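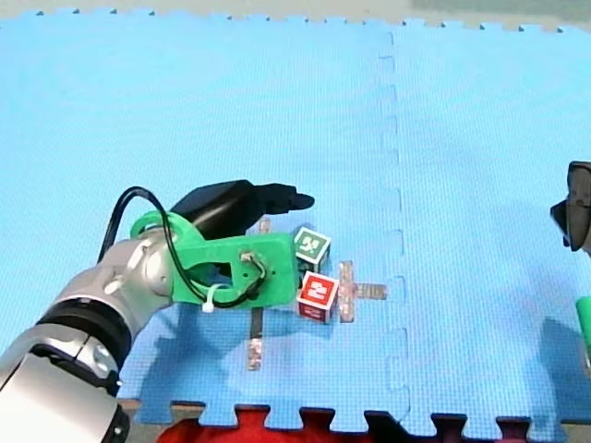 Setting up and checking the two-arm mat cell

Power off both arms before touching the brackets. Lay the foam tiles on the bench with the teeth fully locked, then press along the seam with a flat hand. A raised tab will shift a cube.

1. Route the cable over the green bracket in a high loop and back down through the slots. Move the wrist to both limits by hand and check for slack.

2. Fasten the cable to the lower edge of the bracket with a zip tie. Do not tie it across the joint.

3. Tape the marks to the mat: one long strip for the green cube and one cross to its right. The red cube gets no mark. Keep all of this to the left of the seam.
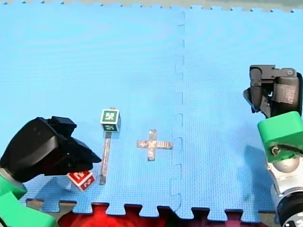 Vilhjálmur Lund writes that his tape lifted at the ends after 2000 cycles, and that he now replaces both marks whenever he re-zeroes the arms. That works. Wipe the foam first and let it dry.

4. Jog the left arm until the fingers are level with the red cube. Save the point as the approach pose. Jog the right arm separately, with the left one parked.

5. Run the pick routine 10 times at low speed. If a cube turns in the grip on 2 or more runs, stop and go to the finger check.
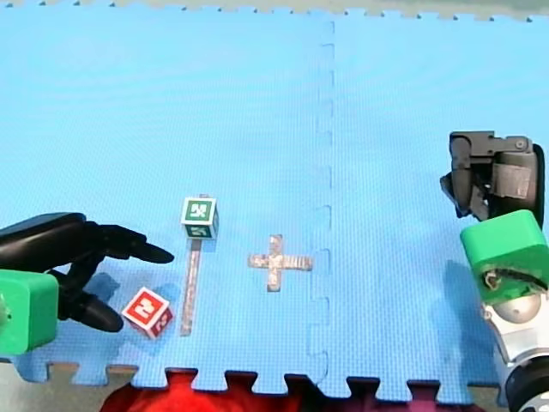 Finger check
By Sólveig Kárason

Start with the pad. Replace it if the surface is smooth or the edge has come away. Next, try each bracket screw with the correct driver: hex for the large one near the pad, cross-head for the two small ones. Snug is enough. Look at the metal plate last and clear any grit from its two holes. 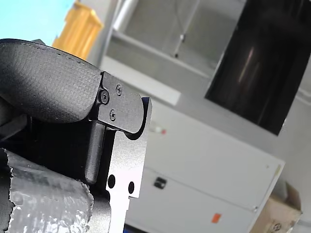

CLUROTDALE, March 3, 2018

Revision note: the finger check now comes after the pick routine. Log the cycle count with each pad change. The last one was entered at 3543.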